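Plamis Tribute Nights: your questions answered

Who is on stage?
Kenneth Cruickshank sings the lead and has been working as a tribute act since he left the cruise ships. Armindo Mota plays guitar and runs the band. The other players change from show to show.

Is it a look-alike show?
Partly. Kenneth wears the costumes and does the voice, but the band plays as itself.

Where do you perform?
Mostly at the Talla, which seats 932. We also do smaller dates at the Evura, where the room holds around 600 – those tend to sell out first.

How much are tickets?
Standard seats are £25 at both venues. Booking is through the box office of the venue you are visiting. We do not sell tickets ourselves.

How long is the show?
The first half starts at 7.30pm. There is one interval, and we finish before 10.15pm.

Did Kenneth appear in the film Dixit?
Yes. He plays the club singer in the wedding scene. He is on screen for 74 seconds and sings one verse.

Can I meet the performers?
Kenneth and Armindo usually come out to the foyer afterwards. Please don't wait at the stage door, as it opens onto a loading road.

Do you take private bookings?
Yes, for weddings and company parties, though not in December. Email the office with your date and the size of the room. Messages are answered on Wednesday.
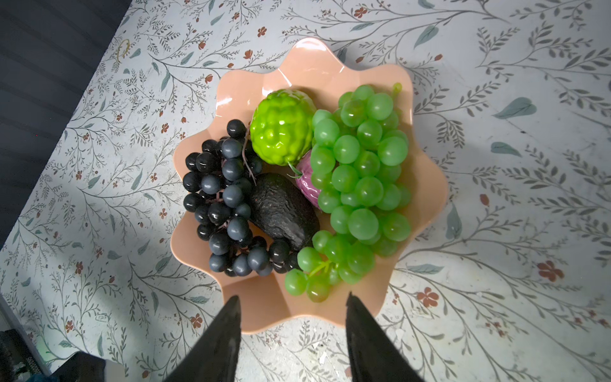
Can I ask for a particular song?
You can ask when you book a private event. At the theatre dates the set list is fixed – the lighting is programmed to it.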